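The arm came to us second-hand from Sadside, in a crate that smelled of somebody else's garage, and by the end of the first week I'd stopped calling it the arm and started calling it Lukine, after the name stencilled on its base. I know. You're not meant to name them, but you try talking to a joint controller at midnight without calling it something.

It was a lovely thing when it behaved! It could take a grape off the bunch and put it down again without so much as a dent. Then in March it began to drift, only a little at first (a finger's width, always to the left), and my sister said it was homesick and I said it was the wrist bearing, and we put a coffee on it. So there we were after dark, with the grapes and the green mat and the Drolard manual, page 307, which had been translated by someone in a great hurry.

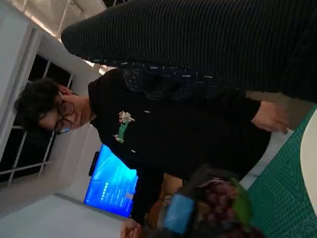
“Tell it to go home,” she said, so I did, and it went left.

I'd already done the bolts — all 20 of them, in the order the manual wanted — and I'd cleaned the encoder ring with the little brush. I took the wrist cover off again. And there, under the cable clamp, was a folded slip of paper no bigger than a stamp, packed in tight where a washer ought to have been. It said Lâm, in pencil, and then 7, and nothing else.

My sister wanted to put it back. I wanted a washer. We argued for a good while, long enough for the motors to go to sleep, and in the end I fitted the washer and she tucked the paper inside the base, where it couldn't upset anything.

I woke Lukine up and sent it home. It went straight there, stopped, and then, very slowly, opened its gripper towards the base and waited.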